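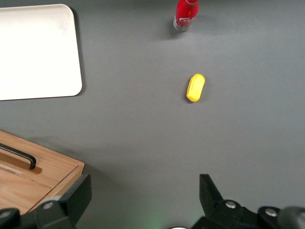

The Stosdale finger pad fault was a mechanical fault in a two-finger robot gripper used at the Stosdale handling laboratory. It caused the gripper to close with a small sideways offset, so that light objects on a table were pushed away or turned before they were held. The fault is known mainly from the internal report by Uyên Quách and Brijesh Solanki, which was later used as teaching material at Seveck Technical College.

Background

The Stosdale laboratory tests robot arms on ordinary household tasks, such as placing an object on a tray, opening a box, or moving a bottle without tipping it. The arm in the report carried a parallel gripper, in which two fingers move toward each other at the same speed. A small camera at the wrist looks down between the fingers, and the control program, called Clovuleck, uses its picture to choose the point of closing.

Clovuleck assumes that both fingers meet on the center line of the gripper. It does not measure the position of each finger separately. The motor reports only one value, the total opening, and this value stays correct even if both fingers are moved to the same side.

Course of the fault

In February the laboratory began a series of 1,000 grasps with mixed objects. During the first 400 grasps the results were normal. After this the number of failed grasps increased slowly, and almost all of the failures were with small, rounded objects. Boxes and larger items were still picked up, because a wide object slides to the middle while the fingers close.

The operator on the evening shift, Thoa Tôn, wrote in the log that small pieces were "walking to the right" when the gripper came down. The note was first understood as a problem of the camera. The camera was calibrated again two times, and after each calibration there was a short improvement, which made the search longer. The reason for this improvement was later found to be simple: during calibration the arm was parked and the finger carriage was pushed back by hand to its end position.

The series was stopped after a glass bottle was touched by the outer side of a finger and fell. It did not break and no person was near the table. By that time 188 grasps had been marked as failed. Of these, 93 were later assigned to the fault. The others had different causes, among them wrong height and bad choice of object.

Cause

Nhung Ung, the technician who took the gripper apart, found that one screw in the finger carriage had lost its preload. The screw was still in its place and looked tight from outside. Under load the carriage could move 1.5 millimeters to one side, and it returned only partly. The screw had been fitted without thread locking compound after a change of finger pads. The work sheet for this change had no line for the compound, so the omission could not be seen in the records.

The report names two further conditions. The first is that Clovuleck had no check for an offset of this kind. The second is that the failures were counted daily only as a total, and were not sorted by type of object. Sorted by object, the change is visible much earlier.

Corrective measures

The screws of all grippers in the laboratory were replaced and locked, and a line was added to the work sheet. At the start of each shift the gripper now closes on a fixed steel pin, and a force sensor in the base of the pin shows whether one finger arrives before the other. If the difference is over the limit, the arm does not start. Speed near glass objects was also reduced, and breakable objects are now placed outside the sideways path of the fingers.

Discussion

Uliana Kushnir of Seveck Technical College has argued that the pin test is useful but comes too seldom, as the screw can become loose in the middle of a shift. She proposed to compare the wrist camera picture before and after each closing. The laboratory answered that the fingers hide a part of the object in many positions, and that this would give false alarms. A later trial at the Nghiêm workshop used both methods together, but its results have not been published.

See also: Parallel gripper; Preload (mechanics); Hand-eye calibration

Categories: Robot grippers | Mechanical faults | Laboratory safety | Articles needing additional references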